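Wire bottle caddy for drinks table, which size?
Forum: Home and Hosting > Drinks and Serving

Posted by ollik_home, 21 December 2021
I want a bottle carrier for when we have people round. The Prokatura one is copper wire and roughly 245 mm across. Does anyone use something like it? My worry is small bottles rattling about.

Reply by S. Paracha
I have a copper one and use it for soft drinks. 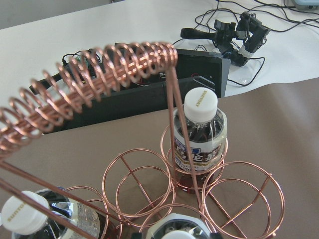 Mine lives on a mat because bare wire marks a white table. I wouldn't worry about rattling. The Suntory bottle at the back stands upright in its ring with nothing wedged round it. The coiled handle is a pain to clean, though.

Reply by wahyudi_m
Disagree about wire. Drips go straight through on to the table. I'd have a tray with a rim, and paper down the whole length of the table if you're cutting lemons and limes. Keep the board well away from the glasses.

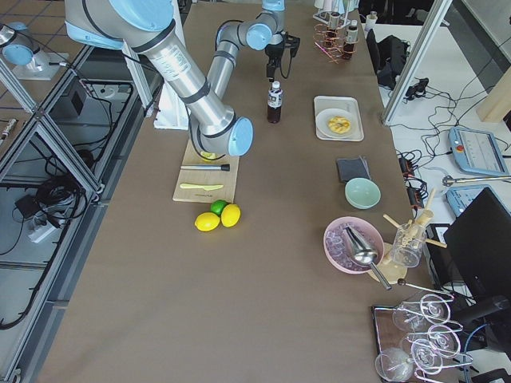 Ice goes in a bowl with its own scoop, and I put it on the right next to the jug so people aren't reaching over the knife. A caddy only gets in the way there.

Reply by S. Paracha
A tray is no good on stairs. I carry mine up 2 flights.

Reply by ollik_home
Stairs here too, so I'll get the caddy and put a tray under it. Does the Wiken one have a plain handle?

Reply by S. Paracha
Yes, but the rings are narrower. Measure your bottles first.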